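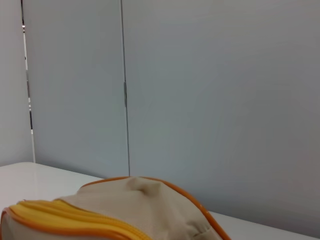 Page last changed: 22/06/2018

Olcombe Robot Club: Your Questions

Do I need to know how to code?
No! Half of last year's group had never written a line. Decha Chareonsuk runs a starter session in April, and after that you learn by sitting next to somebody who got stuck on the same thing a month earlier.

What are you working on now?
Soft stuff – bags, mostly. The beige one with the orange piping and the yellow zipper band is our favorite, and also the meanest. Cloth folds and bunches up, so the spot you planned to grab may look quite different on the next try. We have 1326 tries logged so far and we love reading through the odd ones.

Why the gray panels behind the table?
A plain background makes it easier for our program to pick out the bag. Please don't tape anything to them.

Is there a competition?
Yes, the Kinnear Cup. Each team gets one table and 67 minutes. Yupin Petchrat and Sơn Văn are putting our team together, and beginners are very welcome to try out.

Can I bring my own bag to test?
Please do! Empty the pockets first. Zippers, straps and drawstrings are all fine.

Who do I ask about joining?
Ketsara Khamphan, in Room 1854. She has the forms and can show you the lab if she's free.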